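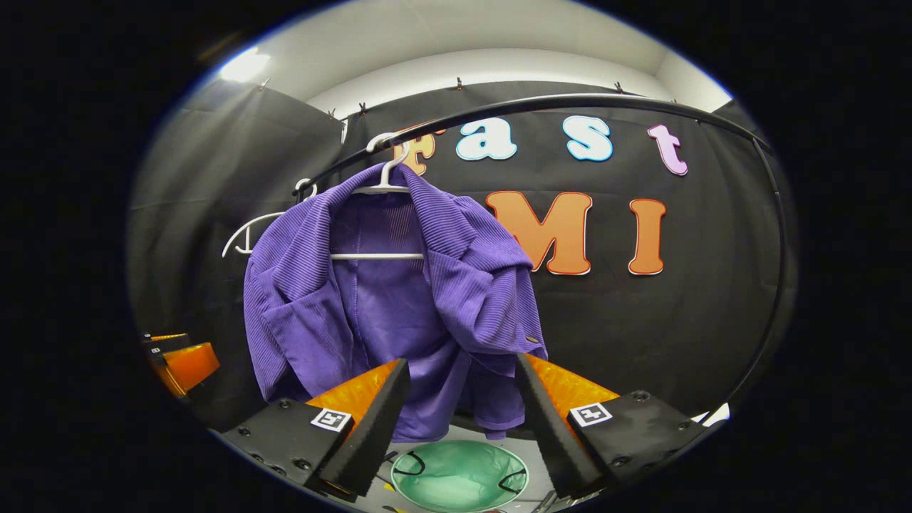
Handout 5: Hanging, Handling and the Life of a Jacket
Garment Care and Retail Display, evening section
Notes by Sorcha Ó Súilleabháin

Share (43) | Comments (2)

Bring this to the practical. Read it first, please, as I won't be going through it line by line.

1. What this session is for

Most of what you've been told about hangers came from somebody selling hangers. I want you to be able to look at a garment on a rail and judge for yourself whether the hanger suits it, whether the shoulders are being carried, and whether the rail is helping or getting in the way. You do not need a catalog for that. You need a jacket, a couple of hangers and a bit of patience.

The purple jacket at the top of the handout is our working case for this week. Vertical rib, lighter purple lining with a mesh look to it, white plastic hanger, black rod. It has plenty in it to argue about.

2. Terms we will use

Hook: the curved part that goes over the rod.
Arm: the sloping part that goes into the shoulder.
Bar: the horizontal piece across the bottom of the hanger. You can often see it through an open front.
Seat: how the shoulder of the garment lies on the arm. A good seat is smooth from collar to sleeve head. A bad one bunches.
Drop: how the front panels and hem fall once the seat is right.

Trade people use other words for all of these. Fine. Use mine in the written work so I can mark it.

3. Seat before everything

On the purple jacket, the collar and lapels are bunched around the shoulders. The left front panel droops. Students usually go straight to the panel and start tugging at it, because it's the biggest thing in view. Leave it alone. Until the collar is lying properly on the arms, anything you do to the front is wasted, and with a ribbed fabric you may pull the ribs out of line as well.

The order I teach:

Open the front fully. Check for buttons or snaps caught on the other side.
Hold the hanger by the hook with one hand. Set one arm into its shoulder, then the other.
Lift the back of the collar and let it settle. Lift, don't pull.
Run a flat hand down each front edge from lapel to hem.
Let go and look at it from two steps back.

Vignesh Varma, who taught this section before me, did the collar last. We disagreed about it for years. Try his way in the practical and write down which one needed fewer corrections. I have an opinion but I'd sooner see your notes.

4. Ribbed fabric: what is claimed and what I believe

Claim: "Ribbed jackets must never be hung." Too strong. A heavy, stretchy knit will grow on a hanger, yes. But "ribbed" only describes a surface, and plenty of woven cloth has a rib to it. Stretch a hidden part of the hem gently between your fingers and see how it recovers before you decide anything. You can't settle it by eye, and you certainly can't settle it from a photograph.

Claim: "Ribs hide creases." Partly. They hide small ones. Against vertical ribs a diagonal fold shows up badly, as the lines bend with it.

Claim: "The lining takes the weight." I have heard this in shops and have never seen a shred of evidence for it. A lining does help the jacket slide on and off the arms. If it's set in too tight it can also drag the front edge inward. Turn the front back and look.

5. Hangers

The Zallwood leaflet in your packet says a molded hanger will "double the life" of a jacket. Double compared with what? It doesn't say. It also quotes a test of 3,000 hangings and never mentions what garment was used or who did the hanging. Keep the leaflet, since it's useful as a sample of how these things get written. The Stakero sheet is better and at least gives its arm widths.

A plain plastic hanger is adequate for a light jacket over a short spell. What matters more is width. If the tip of the arm pokes into the sleeve, the hanger is too wide. If the shoulder collapses past the tip, it's too narrow. Mudassar Jafri asked last term whether padding fixes a narrow hanger. It softens the tip and does nothing for the width.

Empty hangers on a working rail: I say take them off, Baltazar Serrano says leave one beside each garment so you have something to put the next piece on. There is one next to the purple jacket, to its left. In a stockroom Baltazar is probably right. On a display rail an empty hanger looks like a sale you've already made and not tidied up after.

6. Curved rods

The rod in the picture is thin, black and glossy, and it curves. Designers like these. I'm less keen. On a straight level rail the hook stays where you put it. On a slope it may creep toward the low point, and a smooth finish won't discourage it. Test this yourselves – hang a jacket at the highest part, brush past it a few times, and mark where the hook ends up.

A curve also turns each garment to a slightly different angle. That can be flattering, or it can leave half your stock facing the wall. Decide where the customer stands before you decide where the jacket hangs.

7. Dark backdrops

Black curtain behind a deep violet jacket: good or bad? The usual advice is that black "makes color pop". With yellow, sure. With deep violet the outline can sink into the cloth behind it, and your white hanger becomes the brightest thing near the garment. Curtain folds add another set of vertical lines behind a jacket that already has its own. Steam the curtain or stretch it flatter between the clips, and compare.

8. For the practical

Work in pairs. One jacket per pair, any fabric, and please not your best one.

a) Hang it by the order in section 3, then by Vignesh's order.
b) Repeat on a second hanger of a different width.
c) Write half a page on which mattered more, order or width. "Both" is acceptable if you can back it up.

Ciarán Keane has the steamer and the key to the rail cupboard. Written work is due before the June break.

Comments (2)

Mudassar Jafri: Still think padding helps on knits. Will bring one.

Baltazar Serrano: Leave the empty hanger.

Contact: Garment Care office, Uvier Building | © Ó Conaill Evening School | Back to top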